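Rukisora Flat Cloth, plain beige

Light bed cover and summer throw, 200 x 200 cm

The Flat Cloth is the simplest piece in our bedroom collection. It has no print, no fringe and no buttons. You lay it over the bed in the morning, and in the warm months you can sleep under it without anything else. Many of our customers also use it on a sofa or fold it at the foot of the bed for a guest.

We make it in one colour only, a beige without pattern. We were asked several times for white and for grey, but the beige goes well with printed sheets, also with strong ones, and it does not show every small mark. If your sheets are yellow, green or brown you will have no difficulty to match it.

Details

Size: 200 x 200 cm
Weight: 660 g
Material: cotton
Edges: folded and stitched on all sides
Colour: beige
Made in our Cabral workroom
Packed in a paper sleeve, no plastic

Washing

Wash at 40 degrees with similar colours. Please do not use bleach. The cloth may become shorter by up to 3 per cent in the first wash, and we have cut it a little larger for this. Dry it on a line if you have the space. Iron on medium heat while it is still damp, or leave the creases - they are soft and most people do not mind them.

Folding

Take two neighbouring corners and bring them to the other two, then smooth the cloth with your hand from the middle to the sides. Fold again the other way. It is easier on a bed that is already made than in the air, especially if you are alone. For the cupboard, fold it two more times and keep the stitched edges inside, so the pile looks tidy.

What customers write

"I bought one for my mother and then ordered two for us. It is lighter than I expected but it stays in place during the night." - Karlijn Bakker

"Good cloth, seams are straight. Delivery was slower than promised, it came in the last week of February." - Brock Ouellet

Delivery and returns

Orders leave our store in Watton within three working days. You may send the cloth back in its sleeve if it is not washed. For questions about size or for larger orders, please write to Silvana Nogueira at the order desk.

Goes well with: Tretovine pillowcase, Tretovine fitted sheet

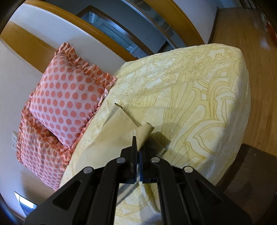
Plain beige cloth on a yellow patterned sheet, with a corner folded up.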